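## 4. Setting Up the Kitting Station

This section covers the Studow two-arm kitting station after both arms are bolted down and the controller has passed its power check. If the controller light is still amber, go back to Section 3.

Setup takes one person less than an hour. You will need the parts bins, the tray, tray paper cut to size, and the hex key from the accessory bag.

### 4.1 Place the bins and tray

1. Wipe the table with a dry cloth. Do not use solvent on the table surface.
2. Set the tray in the center, with its long side facing the operator.
3. Place two bins on each side of the tray, one behind the other.
4. Push each bin against its neighbor so there is no gap between them.
5. Lay one sheet of tray paper flat inside the tray. The sheet should stay clear of the rim.

**Note:** The paper cuts down on glare from the tray floor. Replace it when it is creased or torn. Glossy paper causes missed picks.

### 4.2 Route the cables

1. Leave a loose loop of cable above each gripper. The loop must let the wrist turn fully in both directions.
2. Run the arm cables off the back of the table and down to the controller.
3. Move each arm by hand to the far corner of its nearest bin, then to the tray. Watch the cable the whole way. If it pulls tight, add slack and repeat.

**Caution:** Turn the arm power off before moving an arm by hand. The hold brake stays on while power is on, and forcing it will damage the wrist joint.

### 4.3 Load the parts

1. Open the **Bins** page in Zunow, the station software.
2. Choose a part type for each bin. Use one part type per bin.
3. Spread the parts in a single layer. Wire harnesses may touch but should not be knotted together.
4. Press **Save layout**.

The software keeps up to 12 layouts. To overwrite an old one, hold **Save layout** until the name turns blue.

**Note:** Small motors with attached leads can be picked by the body only. Set the grip point to "Body" on the **Bins** page. Picking by the lead will pull it loose over time.

### 4.4 Run a test kit

1. Clear hands and tools from the table.
2. Select **Test kit** and set the speed to Low.
3. Press **Start**. Each arm serves the two bins on its own side.
4. Stop the run if an arm hits a bin wall, and repeat the bin placement in 4.1.
5. When a test kit finishes with no stops, set the speed to Normal.

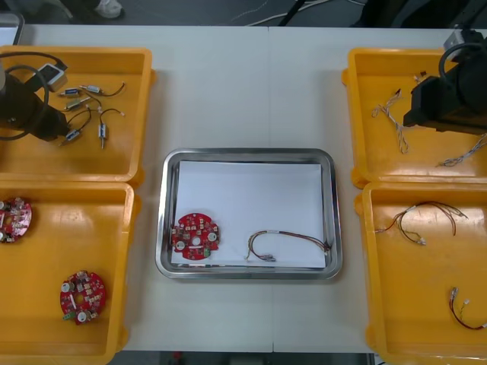
**Can the tray hold circuit boards and wire harnesses in the same kit?**

Both can go in one kit as long as each part has its own spot on the **Tray** page. Place boards first and harnesses second, so a loose wire does not end up under a board.

### 4.5 Gripper pads

Check the pads at the start of each shift. Change them every 2,000 picks, or sooner if the surface looks shiny. The pick counter is on the **Service** page and must be reset by hand after a change.

Replacement pads and extra bins are sold through Culport. The second-arm upgrade for single-arm stations is $2,199 and includes the mount, cable set and gripper. Order it before drilling a table, as the mount comes with its own drill template.

For setup questions not covered in this guide, write to Amra Mujić at the Studow service desk and include the serial number from the underside of the controller.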